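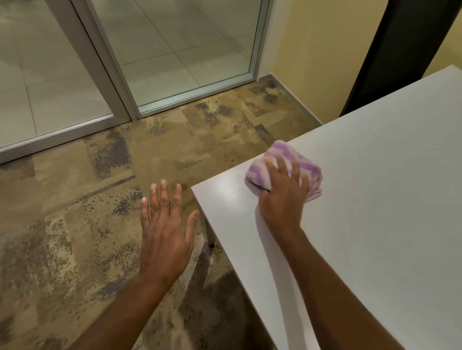
Ticket 113: Left hand drops out during towel folding demos
Opened by: Rami Hamdan
Product: Skomach hand teaching kit, head camera version
Status: Solved, leaving open until the end of June

What's going wrong

Hello all, and thank you in advance for reading, I know I go on a bit. We're teaching our two-armed robot to fold small towels by showing it with our own hands. One person wears the head camera, does the fold at the white table, and Skomach turns the hand motion into arm motion. The right hand follows beautifully. The left hand is fine until it comes off the cloth, and then the robot's left arm freezes for a moment and jumps to catch up. It's quite a jump! On replay the gripper lands well past the towel.

In the moment I attached, the right hand is holding the purple and cream towel down and the left is up with the fingers spread, out past the corner of the table and over the carpet. That's the kind of spot where the trouble starts.

What I've tried so far

Restarted Skomach and loaded the demo again. Same jump, same place.

Redid the hand calibration, both hands, palms down and then palms up. The right hand got a touch smoother (a nice surprise) but the left didn't change.

Slowed everything down. I did 6 folds at what felt like a snail's pace and the jump was smaller, but it was there in every one.

Swapped the towel for a plain one, in case the zigzag stripes were confusing things. No difference at all, so I've gone back to the striped one, which I like better anyway.

Reply from Wirkard support, 10:40 a.m.

Hi Rami, thanks for such a thorough write-up. Could you open Settings, then Work Area, and tell us what you have for Side Margin? Any hand outside the work area is treated as resting, and the arm holds still until it comes back in.

Rami, 11:15 a.m.

Well, there it is. Side Margin was set to zero, so my work area stopped right at the table edge — and I wave that left hand out past the corner every single time I let go of the cloth. I've set it to 50 and recorded a fresh batch. The left arm now follows all the way out and back, no freeze and no jump.

One leftover question. We have 4,000 older clips on the Mahasneh drive with the margin at zero. Can they be processed again, or do we need to record them over?

Wirkard support, 1:30 p.m.

They can be processed again. The margin is applied after recording, so your originals are untouched. Change the setting first, then choose Rebuild Motion on the folder. Try a small folder before the whole drive, please.

Rami, 3:50 p.m.

Small folder done and it replays cleanly. Starting the rest tonight, and I'll post here if anything looks odd. Thank you so much, you've saved us a great deal of folding!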